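Usness Blocks - read me first

Hello, and thank you for downloading the Usness Blocks collection. It is a modest set of pictures and notes about small coloured cubes being stacked on a table, and it grew out of a habit of mine of arranging the things while the kettle boiled. There are 477 pictures in this release, of which 188 show a finished stack and the rest show cubes lying apart, or partway to being something.

What is in the folder

The pictures sit in a folder called stacks, and the notes are in notes.txt, one line to a picture. Each line gives the picture number, the colours from the bottom upwards, and the height of the stack in cubes. Please do keep the two together if you pass them on - I have had one copy come back to me without its notes and it was a sad thing to sort out.
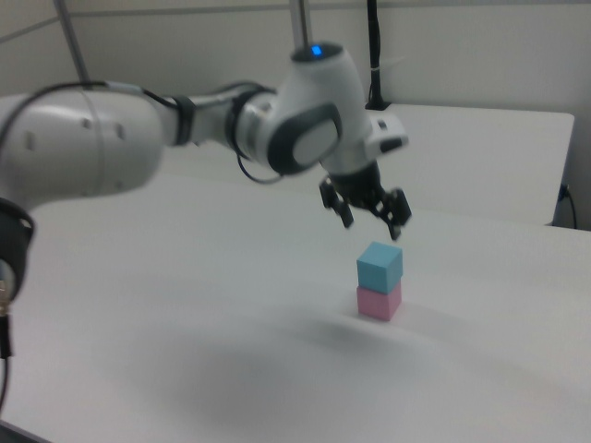
Colour names gave me more bother than anything else in the notes. I began with proper paint names out of an old Ollix chart and soon found I couldn't tell half of them apart myself, so everything has been put back into plain words. A tower like the light blue cube on the pink one is written "pink, light blue", with a height of 2, and the soft pastel pink is simply pink. If a cube looks paler on top than it does on the front, go by the front.

Known troubles

Some 300 of the lines were typed in one long sitting, and I dare say a few have their colours upside down. Corrections are very welcome, and I mean to gather them all up for a second release in October.

Using it

Use it for whatever you like, lessons included. A mention of Usness Blocks would be lovely.

Last changed 19 Jul 2018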